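4.2 Closed-loop replanning in simulation

The planner was evaluated in the Uvdale simulator before any transfer to hardware. Each of the 251 episodes starts from a randomized joint configuration and ends when the held object reaches its goal pose or the time limit of 30 s expires. Joint targets are produced by the Nedovby trajectory optimizer and tracked by an impedance controller. The optimizer receives the full collision model of the room, including the table, the side panel and the arm's own pedestal.

Contact between the held object and the side panel was the most frequent cause of failure in early runs. The grasped object is therefore attached to the hand link as a convex hull and included in all distance queries. The hull is recomputed only when the grasp changes.

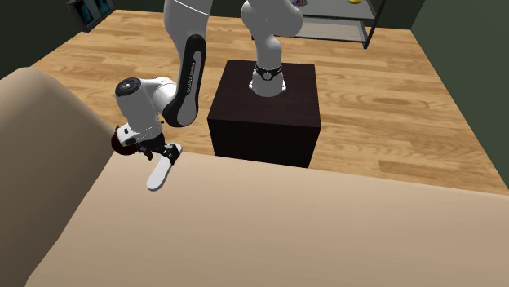 Figure 6. Simulated Franka Emika arm holding a flat white object over the tabletop, near the raised panel.

Configurations of this type leave little lateral clearance for the hand. With the attached hull enabled, 93 percent of episodes finished without a collision. The remaining failures fall into two groups: solver timeouts, and local minima in which the wrist joint approached its limit while the elbow had free space to move. Restarting the solver from a second seed resolved most of the latter. Warm starts from the previous solution were kept in all other cases, as they shortened planning time and reduced jitter in the commanded velocities.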